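Food Packaging 3: Single-Serve Packs
Course handout, Unit 3, Gravdale Extension Program

Read this before the table session. Bring the worksheet from Unit 2, a ruler and a pen that writes on plastic.

Single-serve packs fall into two groups in this course. Dry packs hold crackers, cookies and other baked items. Wet packs hold sauces, pastes and oils. Both are usually closed by heat sealing, and both fail at the seal more often than in the middle of the film.

Part A. Dry packs

Put white paper down before you start. Crumbs and small tears show up better on it. Look at the end seals first. A crimped end should run the full width with no flat spots. After that, read the print. A clear wrapper with a picture on it lets the buyer see some of the product, but it also lets in light, which shortens shelf life for anything with fat in it.
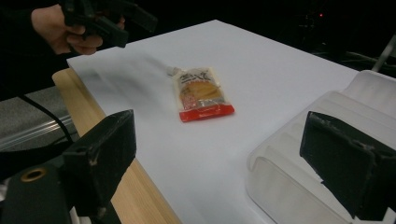 Dankwa asked whether a crimped seal is stronger than a flat one. It depends on the film and on the heat setting. The ridges give the two layers more contact, but a poor crimp leaks just like a poor flat seal. Write down the seal type and leave strength for Unit 4.

Part B. Wet packs

Sauce packets get squeezed, so the film has to stretch a little without splitting. Shiny film is hard to read under ceiling lights. Tilt the packet until the glare moves off the print. Find the net weight and copy it with its unit. If a packet has been torn open, note which end, and keep it flat on the paper while you measure.

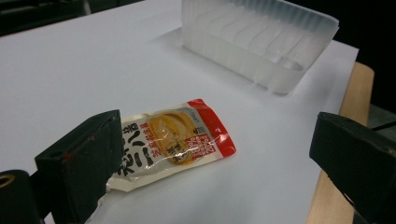

R. Plusier
Instructor, Packaging and Labeling

Fill in one row per pack:
Type (dry or wet)
Film (clear, printed, or both)
Seal at each end
Net weight as printed
Main colors
Damage

If the label is in a language you don't read, copy the numbers and leave the rest blank. Do not guess at the contents from the picture alone.

Worksheets go in the tray in Room 912. Part A and Part B together are worth 100 points.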